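Florkico picking service – worth the yearly fee or just buy the arm?

Posted in: Small automation, Grippers and pick software

Kendra Fraser

Hi all, hoping someone has used Florkico. We've been quoted 3000 for the setup (gripper, software, one day of training on site in Brurnville) then 300 a year for support and updates. Arm is extra, we already have one. The job is picking mixed soft stuff out of a full bin – toys, balls, bits of cloth, the odd drinks can – and putting it somewhere else. Nothing sorted, nothing in rows.

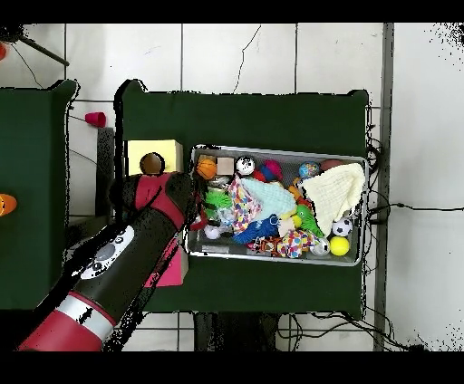
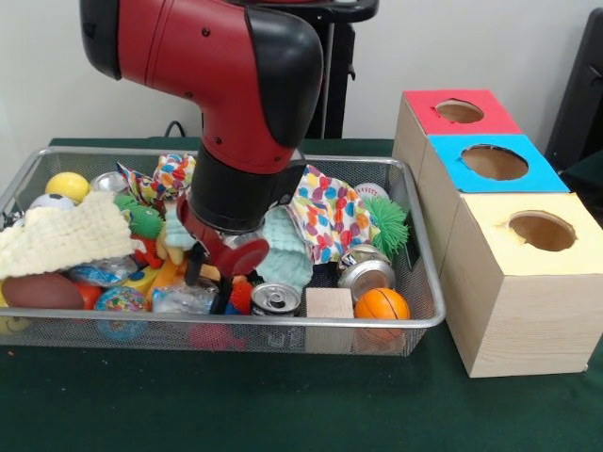

What does the 300 a year cover, and does the thing keep working if you stop paying it?

Lorne Desjardins

The 300 covers software updates, phone support on weekdays and one replacement set of finger pads a year. If you stop paying, it carries on with the last version you had. You lose the phone line and the new item models, and you can't move the licence to a different arm without paying the transfer fee. We let ours lapse for a winter, it ran fine, just didn't get any better at anything.

Few other bits while I'm here.

The training day is good but far too short. Get whoever will run it day to day in the room, not the manager. Ours spent the morning on mounting and the afternoon on the pick settings and then it was home time, so the error screens we had to work out ourselves.

Cloth is the weak spot. Balls and cans it does well once the grip force is set. Anything knitted or fluffy, the default force is too high and you get two or three things coming up in one go. Turn it down, and turn the lift speed down too for the first few inches. On our own bins we logged 86 per cent single picks after that, was a good deal lower before. Deep bins are worse than shallow ones, the fingers foul on the side wall. There is a bin edge margin in the settings, ours came set to zero for some reason. Check that first.

Ask for the long fingers at the time of order. Adding them afterwards took us 3 weeks.

Annick McIntyre

Dont bother, get a Vahidi. Cheaper and no yearly fee.

Kendra Fraser

Thanks Lorne, very useful, will ask about the margin thing. Annick – had a look at the Vahidi but the sales bloke said it needs items spaced out on a tray? Ours come in heaped up.

Annick McIntyre

Oh right. Yeah for heaps it's not much good. Ignore me then

Solange Chan

We went with Florkico two years back after trialling Drivemness, so can compare a bit.

Drivemness – faster arm moves, nicer screen, hopeless when things overlap. It kept going for the same item over and over and we had to stand there with a stick. Support was by email only and slow.

Florkico – slower, but when it misses twice it leaves that item alone and tries another, so it can be left to get on with it. Roughly an hour at a time in our case before somebody has to look in. The manual is poor. Camera mount came with the wrong bolts, rang them Monday morning and had the right ones next day, fair enough.

On price, 3000 is what we were quoted as well, but the second camera wasn't in that. Check your quote line by line. If the items cover each other a lot then you want two views, one camera on its own misses whatever is behind the arm. Also ask if the training day includes travel, ours didnt and it went on the bill after.

I'd pay the 300 for the first year anyway. After that see how often you've rung them.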